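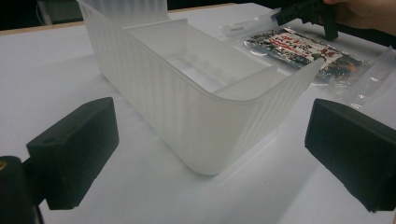

Lionel Crabtree thinks the figure everyone asks for is the wrong one. A total of recorded examples says how long people were kept at the table, he argues, and very little about what a machine could learn from them.

The total at Drimus, since he was asked, is 1,405. Of these, 620 have passed review and gone into the training set. The rest are held on a separate drive, each with a short code for the reason it was set aside.

Drimus works out of a unit on the north side of Vavanport and is building a two-armed system for packing light goods. The examples are made by hand. An operator sits at a table with a gripper in each fist and does the job that the arms will later be asked to do, while the cameras and the position of each gripper are logged against a common clock. No arm is needed at this stage. The fingers the operator works with are the same pattern as those planned for the arms, so a grasp that fails in the hand is likely to fail on the machine as well.

The present task is called bag-to-bin. A packet of dry food is picked up, carried and set down in an open plastic tub. Both items cause trouble. The tub is see-through and its rim gives the cameras a weak edge to work from. The packet changes shape each time it is held, and the clear film at its ends reflects the overhead lights.

Grażyna Zieliński wrote the operator sheet, now in its fourth version. It runs to a page and a half. Start with both grippers open. Do not drag the packet by its end seal. If a grasp slips, recover and carry on, and do not restart the recording. 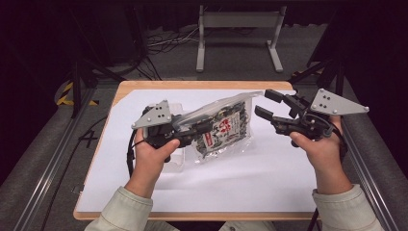 The last of these rules took the longest to settle. Early batches contained clean runs only, and a model trained on them had no response when the packet moved under the fingers. It closed on the spot where the packet had been and went on with the carry. Recoveries are now kept, provided the operator finishes the task, and they carry a tag of their own so that their share of the set can be adjusted.

Speed is the other matter on the sheet. Operators get faster over a session, and their movements grow shorter and less regular. Zieliński caps a session at 100 recordings, with a break at the halfway point. Bogdan Wilczyńska, who does most of the afternoon work, says his wrists would set a lower limit.

Start positions are drawn from a list. Left to themselves, people put things back where they found them, and an entire batch can end up with the tub on one side and the packet on the other, a hand's width apart. The list is produced by Psarras, the in-house logging tool, which also refuses to open a new recording until the clocks on all the devices agree.
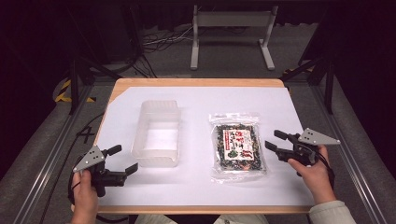
Review is done the next morning. Edmund Piątek watches every recording at double speed and marks the points of contact and release. Where he cannot tell which finger touched first, the recording goes to a second reader. The two disagree on roughly one in nine, mostly over release, and those are dropped.

There remains the gap between hand and arm. An operator's elbow goes places that a fixed arm cannot, and a good example may describe a path the machine is unable to follow. Psarras checks each path against a model of the arms and flags the ones that fall outside their reach. Shinji Ueda would prefer to warn the operator during the recording, with a tone. A trial was run in July and the tone made people hesitate, which then appeared in the data.

Drimus intends to move the best of the set to its arms at Prenberg before adding a second task. Crabtree will not give a date. The next batch uses a taller tub.

Shares: 38 | Comments (2)

Get our engineering newsletter every Wednesday. You can unsubscribe at any time.

This site uses cookies to remember your settings. Accept | Manage choices

Contact the editors | Copyright and reprints | Back to top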